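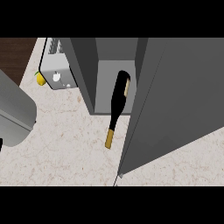
Week 6 handout: Can they do the chores yet?

Module: Machines at Work. Read before the Friday seminar. Bring the worksheet from last week, since we carry on with the same table.

1. Where we had got to

Last week we looked at the claim that household robots are "nearly there". My view, for anyone who missed it, is that the phrase has no meaning until somebody says which house, which chore, how often it may fail and who picks up the pieces. A dishwasher is a household robot by some definitions and has been there for decades. A machine that can tidy a kitchen it has never met is a different animal.

This week is about one small family of chores: opening things, putting things in, taking things out, shutting things again. It sounds dull. Most of what we call housework is made of it.

2. The cabinet and the bottle

The kitchen at the top of this handout is a simulated one. A wine bottle lies across the opening of a grey cabinet, base inside, gold-topped neck out over the marble worktop, and the door is open. Suppose the job is "put the bottle away and close the door". You would do it while talking to someone. Write down what a machine has to settle before it moves:

- Where is the bottle, and which end is which?
- Can it be pushed in from the neck, or must it be lifted?
- How far in must it go before the door will clear it?
- The toaster stands close by the cabinet's side wall. Does the arm have room on that side?
- When is the job finished, and how would the machine know?

The last question is the one students leave out. A person who shuts a door on a bottle feels it at once and stops. A controller that only checks whether the hand has reached its target may carry on pushing, or may report success with the door ajar. Both count as failures in my book. Check whether they count as failures in the paper you are reading.

3. What simulation buys you, and what it doesn't

The case for practising in simulation is a good one and I don't want to be unfair to it. You can run 2000 attempts overnight, reset the kitchen at no cost, and move the lemon a little to the left each time. Nothing breaks. No one has to mop.

The trouble starts when the result is reported as if it were about kitchens. Contact is hard to model. Glass sliding on stone, a hinge that has gone stiff, a label coming unstuck and catching on the shelf - these are approximated or left out. Lighting tends to be kinder too. And the designer of the test picks the objects, so the objects tend to be ones the designer thought of.

Ask of every simulated result: has the same method been tried on a real worktop, with how many attempts, and did anyone step in?

4. A worked case: the Plurnov trial

We use Plurnov's kitchen arm because the write-up gives its numbers plainly, which deserves credit. In simulation the arm managed 697 tidy-away tasks out of 2000. That is just under 35 per cent. The press note called this "strong performance across everyday chores". On the real bench at Jallbridge it was given 40 attempts at the same sort of task and finished 15, or 37.5 per cent.

Two things to notice. First, the real figure is slightly higher, and people have taken this to mean the gap between simulation and reality has closed. With 40 attempts it shows very little. Work out the margin of error yourselves (worksheet, part B). Second, a helper that fails more often than it succeeds saves no labour if you have to stand beside it. You could have put the bottle away and sat down.

Helge Lindholm's reply in the reader argues that I am asking too much, and that a slow machine working while the house is out need not be watched. I accept the point for laundry. I am less happy about it for glass.

5. Shop floors

Caputo and Zorker both sell arms for packing and shelf work, and here the record is better. The reasons are worth listing because they have little to do with cleverness. The parts arrive the same way up. The light does not change. There is a fence, or a line on the floor. Someone is paid to clear jams.

Take those away and the shop floor starts to look like a kitchen. The firms know this, and their contracts are usually more careful than their films.

6. For Friday

Pick one chore you did this week that involved a door, lid or drawer. Write out the steps, then mark each one where you relied on touch. Half a page is plenty.

Then find one published success rate for a similar chore and note the number of attempts, whether it was simulated, and what counted as done. If the paper doesn't say, write "doesn't say". Expect to write it more than once.

Worksheet part B is due at the start of the session.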